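October 31, 2023

# A day at Tindall, watching two arms get a drink of water

The invitation said to come at nine and wear closed shoes. I did both, which put me ahead of the man from Grudetti, who arrived at half past in sandals and was issued a pair of rubber overshoes two sizes too big. He squeaked for the rest of the visit.

Tindall takes up the ground floor of a former carpet showroom. They don't build robots there. They build piles of examples, which other people's software then learns from, and twice a year they let a small group of us walk through and ask questions. Our group was eleven strong at the coffee urn and nine by lunch.
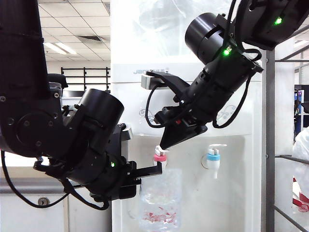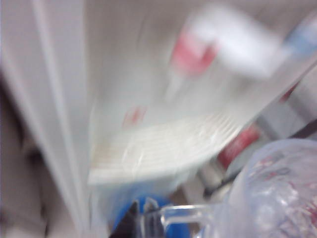
*The water dispenser station. First, both arms at the dispenser, with the left one holding the bottle and the right one on the red tap; second, a blurred close-up with a gripper finger at the bottom.*

## The station

Our guide was Zarmeena Tarar, who runs the collection floor and has the patience of somebody who has explained the same tap to a great many visitors. The job at this station is called Famalach. I asked what it stood for. She said it was the name of a village somebody had driven through, and that the project before it was called Nilivetti for even less reason.

Famalach is all about two-handed chores. One arm holds a thing while the other arm does something to it, and the two have to agree on when. People do this all day without a thought. I filled a cup at the urn while holding a pastry and a visitor badge and didn't once feel I was at the leading edge of anything.

The arms aren't deciding anything for themselves at this stage. An operator sits on a stool behind them with a pair of smaller arms, one in each hand, and whatever the small pair does the black pair copies. Every joint position gets written down along with the video from each camera. One go at the task, start to finish, is an episode. Pile up enough episodes and a model can be trained to produce the motions with the stool empty.

How many is enough? Tarar wouldn't be drawn, but the whiteboard was less discreet. It gave 361 episodes kept for the dispenser task and 78 thrown out, with a column of reasons beside the second number. "Bottle dropped" was in there. So was "operator sneezed."

## Why the good camera isn't enough

Somebody from the back asked why they bother with close-up cameras when the fixed view shows the whole setup so nicely. It was a fair question. On the monitor the fixed view looks like something you'd put in a brochure. The close-up view, with an arm on the move, looks like a laundry accident.

Her answer took a while and I'll give the short version. The fixed camera sees where everything is until an arm gets in front of it, and the arms are large and are always getting in front of it. The gripper camera goes along for the ride. It can see the last inch before contact, and the last inch is where most of the 78 went wrong.

So what about the smears? I had assumed they got cleaned out before training. They mostly don't. A model that has only ever seen crisp pictures gets a nasty surprise the first time its own arm moves quickly, so the blur stays in. What they do watch for is an operator who whips the arms about for no reason. There's a speed guideline taped up near the stool, and under it a second, shorter sheet that says SLOWER THAN THAT.

The same thinking goes for clutter. I'd pictured a clean bench and a single object under a spotlight. There's plastic all over the close-up footage, crinkly and see-through, and clear plastic is about the least helpful thing you can show a camera. Tarar likes it there. People's kitchens have bags in them, she said, and she isn't going to send a robot into the world believing otherwise.

## My turn on the stool

Each of us got 4 minutes. I had watched the regular operator do it twice and had formed the opinion that it looked easy, an opinion I'd like to withdraw.

The small arms weigh next to nothing, and that's the trouble. You can't feel the bottle. You squeeze the handle, the gripper far away closes, and the only news you get about how hard it's squeezing is the noise a bottle makes when it's being slowly ruined. My left hand did fairly well. My right hand was supposed to find the lever, and it found the front of the dispenser, then the air beside the dispenser, then the front of the dispenser again.

I also kept leaning. Every visitor does, apparently. You tilt your whole body to the right as if the arm might take the hint.

On my third try I got the gripper tip onto the lever. I was so pleased that I looked up to see whether anyone had noticed, and my left hand looked up with me. The bottle went out of view. The operator reached past and pressed a foot pedal, which marks an episode as bad, and did it with a gentleness I found worse than laughter.

The man from Grudetti went next, squeaked onto the stool, and got a clean one on his second attempt. He says he plays a lot of pinball.

## What happens to the good ones

After lunch (sandwiches, fine) we were taken to the review room, where two people sit and watch episodes at double speed. They mark the moment the bottle is gripped, the moment the lever is touched, and the moment it's let go. They add a plain sentence saying what was done. The sentence matters more than I expected. If one reviewer writes "hot tap" and the other writes "red tap," the model has to work out that they are the same tap, and it would prefer not to have to.

There's a style guide for these sentences. It runs to 40 pages. I was allowed to flip through it and can report a full page on the difference between "press" and "push," with a note in the margin in red pen saying *still not convinced*.

They had also had a bad stretch in September, when the clocks on two of the cameras drifted apart by a fraction of a second. In the footage the gripper closed slightly before the arm had arrived. A person watching at double speed would never catch it. The model did, in its way: it learned to grab early, and for several days it grabbed at nothing with great confidence. Everything recorded that week went in the bin, and now each session starts with both arms tapping together in front of all the cameras, like a clapperboard on a film set.

I asked whether the model trained on the dispenser episodes can fill a bottle yet. Tarar said it can, at this dispenser, with this kind of bottle, if the bottle starts in more or less the usual spot. Move the dispenser to another bench and it gets thoughtful. That's why the next batch will be recorded with the thing shifted, turned, and swapped for other models, until everyone on the stool is thoroughly sick of it.

## Practical notes, if you're going

The next open day is in spring and the sign-up page fills quickly. Parking is behind the building, and the entrance is on the side with the faded carpet mural. Pictures are allowed on the floor but not in the review room. Bring a sweater, as the air conditioning is set for the machines. If you want a turn on the stool, put your name down when you come in, before coffee, and take your watch off first. Mine caught on the left handle, and I've decided that was the problem.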